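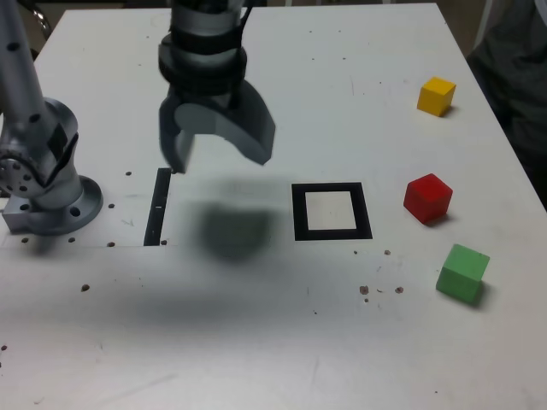
Slide 1. Yellow, red and green blocks on a white table.

Leave slide 1 up while people find seats. Water on the left of the lectern, clicker on the right. The clicker goes backwards if you hold it too long.

Who I am. Divina Sebastian, manager, mostly of singers and one band. Was a publicist before that, so if I sound enthusiastic at any point, please check for yourselves. Talk is called "What the Manager Takes". Half the room will be managers and the other half will be artists who want to know what the first half is up to. Say hello to both.

Slide 2. The rich list

Open with the website that says what Precious Abella is worth. Don't read the figure aloud, she asked me not to. It's a very nice number. She rang me the morning it went up and wanted to know where I was keeping it.

Pause for laugh. If no laugh, keep going, it's early.

Point: those pages take everything that has ever passed near an artist and call it theirs. Ticket sales, label advances, the value of a house she was renting. Nothing comes off for tax, crew, petrol or me.

Slide 3. Kestetti at the Stetulitz

Proper example, used with the band's permission. Kestetti played the Stetulitz in Kitton last August. 40-minute set, one encore, good room, terrible load-in (stairs, with a bend in them). Gross at the door was $3712.

Let them look at the number. Ask for hands: who thinks the band went home with most of it? There's always a bass player at the back.

The deal was a guarantee of $2000 against a share of the door after costs. Explain "against" slowly. Whichever is bigger, you get that one. You do not get both. I have had this conversation in a car park with a grown man crying.

Costs came off first: sound, security, posters, and a line called "sundries" that I queried and was told was sundries. After that the share came in under the guarantee, so the guarantee it was. $2000, paid by bank transfer, eventually.

Slide 4. Who gets fed

Nine people had some claim on that money. Go through them at a clip: four in the band, sound engineer, the driver who is also the merch seller, the booking agent at Sqalli, the accountant, me.

Agent's commission comes off the fee. Mine comes off too, and here's where we slow down.

Slide 5. Gross or net

Ask: commission on gross or on net? Wait. Managers will look at their shoes.

Gross means I take my percentage of the fee before the van's been paid for. On a big tour it's arguable. On a night like Kitton it means the manager makes money and the drummer owes it. My contracts used to say gross. I'd copied them from somebody I thought was clever.

What I do now: net on live work below an agreed fee, gross above it, and "net" defined in writing with a list of what can come off. The list matters. Kestetti's first draft included haircuts. We talked about haircuts for longer than we talked about publishing.

Slide 6. The sunset clause

Stand still for this one, people photograph the slide.

A sunset clause says what the manager is paid after the two of you part ways. Usually a full rate for a while on work done together, then a reduced rate, then nothing. Without one, you can end up paying somebody you no longer speak to for a song you no longer like.

Precious's story goes here. Her first manager had no sunset clause, only a sentence saying commission applied "to all activities arising". Her lawyer and his lawyer spent the better part of a year on the word "arising". Both lawyers did well out of it – I believe one put in a pool.

Don't name the first manager. He may be in the room. He likes a free lunch.

Slide 7. Who holds the money

Three ways it can go: to the artist, to the manager, to a separate account that both can see. I recommend the third. I'm fairly trustworthy and I still recommend the third.

If a manager says a separate account is too much paperwork, ask what they think the job is.

Statements every quarter, even if the statement says nothing came in. Especially in that case, as artists with no statement will assume a yacht.

Slide 8. Things to ask before you sign

Read these straight off, no jokes, they're writing them down.

What do you commission, and what don't you?
Is that before or after expenses, and which expenses?
Can you spend my money without asking, and up to how much?
What happens if you leave the company and I want to come with you?
What happens if I want you to leave?
When can my accountant look at your books?

Then: has an independent lawyer read it? My lawyer isn't your lawyer, however much you both enjoy cricket.

Slide 9. Back to the rich list

Short version if running over: skip straight to questions.

Long version: what did each member of Kestetti get from Kitton? They said I could tell you it was enough for a parmy and a tank of fuel, and they shared the fuel. The website now has the singer down as a millionaire. His mum has printed it out and put it on the fridge.

Questions

Likely ones:
"What percentage do you charge?" Answer it properly. Looks bad otherwise.
"Do I need a manager yet?" Probably no, if there's nothing to manage. Get an agent interested first, or a good calendar app.
"Would you listen to my demo?" Give the office email. Do not take a USB stick. I have a drawer of them.

Sign-up sheet for the sample contract is by the tea urn. Settlement sheet from the Stetulitz is on the back of the handout, sundries included.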